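Skudlow Fingertip Retrofit Kit (purple, ridged)

Fits: Skudlow hand-held gripper, all two-finger versions with the light grey mounting plates
In stock, usually sent out by Friday
Supplied as a pair. We don't sell singles. Please stop asking for singles.

Why this kit exists

The first fingertips we sold for the Skudlow were smooth. They looked lovely in the box. They also let go of things, generally at the top of a lift and generally over something hard, and in June we stopped selling them.

The fault was dull once we'd found it. The old tips had a skin on them from the mould, and after a couple of weeks of desk work that skin polished up like a church pew. Grip fell away a little at a time, so the person holding the tool squeezed harder to make up for it and never noticed they were doing so. Then one day they picked up a phone stand and it went sideways out of the jaws. Our test room at Bikcombe lost a mug, a desk lamp and the corner of a perfectly good floor tile before anyone thought to look at the tips and stop blaming each other.

The replacements have closely spaced ridges on the gripping face, which gives the rubber somewhere to go when it squashes. Small folding things with rounded corners were the worst offenders with the smooth tips, so they became our standard nuisance load.
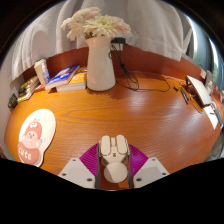 We ran the ridged pair for 2000 closes on loads of that sort and had 4 slips. The smooth pair had managed 528 before the first proper drop, and after that it was more or less raining. Three of the slips on the new tips came straight after someone had been at the hand cream. We have counted them anyway.

What's in the box

Two ridged fingertips, left and right
Four short screws and two spares, as one will go under the desk
A hex key
One printed card with the safety note below, which we would like you to read before it becomes a bookmark

The safety matter

Please read this part even if you skip the rest.

A few of the early Skudlow tools went out with the fingertip screws done up by hand and not much conviction. If yours came from the first batch, the tip can work loose and twist under load. When it twists, the jaw closes past its stop and the tool can nip the web of skin between thumb and finger. It isn't a serious injury, but it is a memorable one, and two people in our own building can describe it at length.

Check before fitting anything. Hold the tool with the jaws open and try to rock each fingertip from side to side. No movement means you're fine. If there is movement, stop using the tool until the kit is on. Don't put tape round it. We've had several back with tape round them, including one done very neatly.

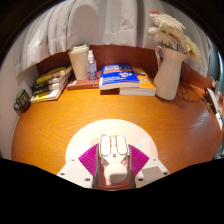
The other thing to look for is a finger that closes a shade later than its partner. You'll feel it more easily than you'll see it: the load gets nudged to one side before it is gripped. On a clear desk this is merely annoying. Among drinks and flowers it gets expensive. A late finger usually means a bent rail, and new tips won't cure that. Send the tool back to us and we'll straighten it or swap it.

Fitting

1. Switch off and take the battery out. Both, please.
2. Undo the old tips. If a screw is stuck, a drop of Wonix thread release and a cup of tea will normally shift it.
3. Wipe the mounting blocks with a dry cloth. Any grit left there will tilt the tip.
4. Offer up the new tips with the ridges facing inwards. They will go on the other way round, and you'll feel silly.
5. Tighten each screw until it stops, then give it a quarter turn (90 degrees) and leave it alone.
6. Close the jaws slowly on nothing and check that the tips sit level with each other. 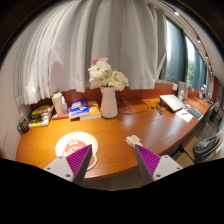
7. Try a light load over something soft. A cushion will do.

Returns and the old tips

Smooth tips can be sent back for a full refund at any age and in any state, chewed included. You don't need a receipt. Put them in an envelope marked Peng Returns and tell us which tool they came off. Bikcombe will take them over the counter as well, but not at lunchtime.

Care

Warm water and washing-up liquid, then let them dry before use. No solvents, no polish. Replace the pair when the ridges feel flat under a thumbnail. With daily use that should be about a year — let us know if you get less.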